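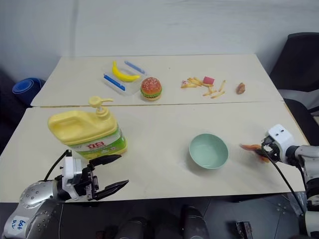

十月,下午3点多,Fomton 工作间

今天主要是收拾玩具食物那一摊。两张浅色桌子还是前后拼着用,后面那张顶着墙,中间那道缝我又拿手摸了一遍,小零件掉进去真的很难抠!下次想找条胶带贴上,先记着。

汉堡、香蕉、薯条都拿出来了。香蕉放在透明托盘里,跟两条蓝色塑料条搁一块儿,汉堡就在托盘右边。薯条最烦人,一根一根的,怎么摆都是一滩,里面还夹着一小块粉红色的,看着像番茄酱包,我一直管它叫"酱包",大家就跟着这么叫吧。右边那块棕色的到底是鸡块还是别的什么炸物,清单上没写,我先填了"炸物(小)"。

清单是从 Tawhiri 那套旧表抄过来的,编号排到59,好几行名字对不上,改到眼花。Cleltovham 那边要的是按"一餐"分组,我的想法是汉堡+薯条+酱包+炸物算一组,香蕉单独归水果。蓝条归哪儿没想好,先跟托盘走。

黄色那个大壶(带按压泵头的)放在前面桌子左边,用完请放回这个位置,别塞到后桌去,那边摆东西本来就挤。蓝垫子卷好了,靠在后桌左边角上,要铺地的自己拿,卷回去的时候麻烦卷紧一点。

还没弄完的:
薯条找个带盖的盒子装,8厘米高的应该够
Nornard 的标签纸快没了,要补
后桌右边那把黑椅子,推进推出老蹭墙,看看能不能换个地方

明天上午接着对清单,从水果那页开始。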